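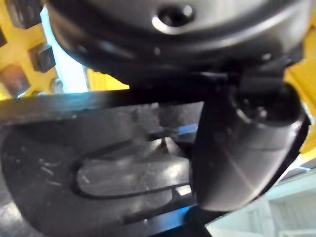 What the Extra Warranty Buys You

April | By Todor Pavlović

Snežana Zupan sold extended warranties over the phone for 11 years, and she has never bought one. I asked her about that before she had her coat off.

"People think it's a confession," she said. "I also never bought a boat."

She worked for Stovex, which handled coverage plans for a handful of appliance stores, among them the Vasić chain where I bought my last dishwasher. I mention the dishwasher because it's how I came to this subject. At the register I was offered 48 months of "complete peace of mind" for $78, and when I asked the young man what was covered he said, "Everything, basically." I've been turning over the word "basically" ever since.

Zupan laughed when I told her. She said the word wasn't in the script, but that everybody used it. The script said "most mechanical and electrical failures under normal home use," and callers tended to stop listening somewhere around "mechanical."

So what does "normal home use" mean? I wanted a straight answer and I'm not sure I got one. She said it meant using the thing the way the manual says. I pointed out that the manual for my dishwasher tells me to clean the filter every week and check the spray arms for blockage, and that I know of no household where this is done.

"Then you see how it works," she said. "I'm not telling you claims were turned down for that every day. Most of them weren't. But if someone wanted a reason, the reason was sitting there."

I find that a bit too comfortable. A company that could refuse and mostly doesn't is still a company that could refuse, and the customer has no way of knowing which week they're calling in. Zupan accepted this, up to a point. In her experience the people who got turned down were usually people who had called late, or had let a cousin open up the back first. She felt bad about the cousins.

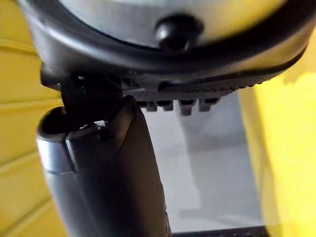

A round black knob on a curved gray surface.

We talked for a while about money, which she was less eager to do. She wouldn't say what her commission had been. She would say that the plan paid her better than the renewals did, and that the renewals were easier. A person who has paid once will pay again to avoid feeling foolish about the first time. I asked whether she'd been trained to use that.

"Not in those words. They told us to thank the customer for being covered. You thank them for being covered, and then you say the cover is ending."

That sounded to me like being trained to use it, and I said so. She shrugged and ate some of my cake.

Her own rule now is simple enough. If a repair would hurt so badly that she couldn't pay the rent, she would think about a plan. If it would only annoy her, she puts the money in a jar. The jar is a real jar, or was, until her son persuaded her to open a savings account. It has so far paid for a washer pump and a new door seal for the fridge, and she did the seal herself after softening it in warm water.

I'm suspicious of the jar too, I should say. It's good advice for people who leave jars alone. I had one in college and it went on pizza. There's also the bad luck problem: if the oven dies in the second month, the jar has two months in it. Zupan said yes, and that if the oven dies in the second month you should be calling the maker, whose own warranty ought to cover it without costing you a cent. This is the part she wishes more people knew. Part of what callers were paying for in the first year, she said, was something they often had already.

"Did you tell them that?"

"If they asked me directly, yes."

"How many asked?"

"You're a very annoying person to have coffee with," she said, and didn't give me a number.
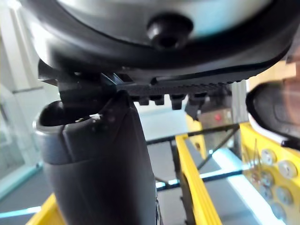 TODOR PAVLOVIĆ

She left Stovex when the phone work was moved to an online system called Kotutell, which she describes as a form with a smile on it. She doesn't miss the headset. She does some bookkeeping now, mornings only, and in the afternoons she reads contracts for neighbors, who bring them over folded in half. Gym contracts are the worst in her view, then phones. Appliance plans come in third.

I asked her to read mine. I hadn't bought the plan, but I'd kept the leaflet, and it ran to over four pages of small type. She went straight to the last page. There was a line saying that if a part couldn't be found, the company could offer a gift card "of fair value" in place of the repair. The leaflet didn't say who decided what was fair.

"That's new," she said. "No, wait. It's old, they moved it."

I called the Vasić store where I'd bought the machine to ask how fair value was worked out. The woman who answered was friendly and said it depended on age and condition. I asked for the table or the formula. She said she'd find out and ring me back, and maybe she will.

As for whether anyone should buy one of these things, Zupan wouldn't give me a flat no, though I tried for it more than once. She had a customer years ago with an Erkura range that broke down four times, and the plan paid every time. The man sent the office a fruit basket.

"So sometimes it works," I said.

"Sometimes it works," she said. "We talked about that basket for years, so you can guess how often we got one."

RECENT ARTICLES
Is "Gently Used" a Lie? A Day at the Secondhand Fridge Store
Your Gym Knows You Won't Read Page Six
What Store Credit Is Worth a Year Later
Readers Write: The Worst Rebate Form I Ever Filled Out

Get our newsletter in your inbox. You can unsubscribe at any time.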